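4 Installing the Kulteo floor heating controller

4.1 Before you begin

The Kulteo controller regulates one heating zone beneath a finished floor. It measures floor temperature through a wired sensor and switches the heating mat on and off to hold the set value. Read this section in full before cutting any cable.

CAUTION: Turn off the supply at the breaker panel before removing the wall box cover. Confirm with a tester that both supply conductors are dead.

CAUTION: Do not connect more than one heating mat to a single controller. Larger rooms require the Nonport relay module (part 2816), described in section 7.

Note: Wood floors have a lower permitted surface temperature than tile. Consult the flooring manufacturer and set the floor limit accordingly (see 4.3).

4.2 Mounting and wiring

1. Mark the position of the wall box. Keep it out of direct sunlight and away from exterior doors.

2. Run the sensor conduit from the wall box to the heated area. The end of the conduit must extend at least 300 mm into the heated area and lie midway between two runs of heating cable.

3. Seal the floor end of the conduit with tape so that adhesive or leveling compound cannot enter.

4. Push the sensor through the conduit until it stops. Pull gently to check that it can be withdrawn for replacement.

5. Connect the sensor leads to the terminals marked S. Polarity is not important.

6. Connect the mat leads to the terminals marked LOAD, and the supply to the terminals marked LINE. Reversing these pairs will damage the controller and is not covered by the warranty.

7. Connect the mat shield to the ground terminal in the wall box.

8. Fit the controller to the wall box with the 2 screws supplied. Do not overtighten.

4.3 First start

1. Restore the supply. The display shows the firmware version, then the floor type menu.

2. Select WOOD, TILE or VINYL. The controller loads the default floor limit for that material.

3. If the flooring manufacturer specifies a lower limit, open LIMITS and enter it. The new value is stored when the menu closes.
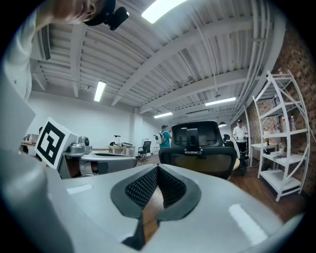

4. Set the target temperature to the lowest value and raise it by one degree per day until the desired comfort level is reached.

Note: Large rugs over a heated area trap heat. Keep them clear of the sensor position.

4.4 Error codes

E1: Sensor open circuit. Check the S terminals.
E2: Sensor short circuit. Replace the sensor.
E4: Floor limit exceeded. Output stays off until the floor cools.

If a code remains after the fault is corrected, switch the supply off, wait until the display is blank, and switch it on again.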